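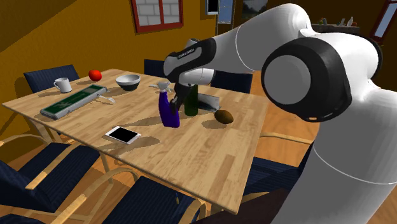

Oil or hard wax for a kitchen table?

skaso_user_5, posted 9/29/26
Hello all. I have bought a used table with a solid wood top and I sanded it down to bare wood last weekend. Now I must choose the finish. The seller of Skaso oil says two coats are enough. My neighbor says only hard wax survives a family with children. We eat there every day and we also clean it every day with spray. What would you take?

plankton270
Hard wax, without question. I used Joltell on my own table and after six years it has only one ring, from a flower pot. Oil looks beautiful for the first month and then you are a slave of it.

ahuja_fan
I do not agree with plankton270. When wax gets a deep scratch, the repair is often visible. With oil you sand the small place, rub in a little more, and it blends in very well. I do mine every September and it takes one evening.

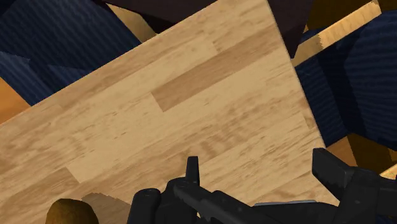 The more important thing is what you clean with. Strong kitchen spray will pull the oil out of the wood, and then people blame the oil. Use a damp cloth and a drop of mild soap, and dry it after.

plankton270
One evening, plus the days when you cannot put a glass on it. You forgot this part.

ahuja_fan
I did not forget, we eat in the other room.

skaso_user_5
Thank you both. We have no other room, so this is a real problem for me. Is it possible to put wax over oil later, if I change my mind?

plankton270
Some brands allow it, but read the can first. Postano has a sample set with small tins. Try it on the underside before you decide.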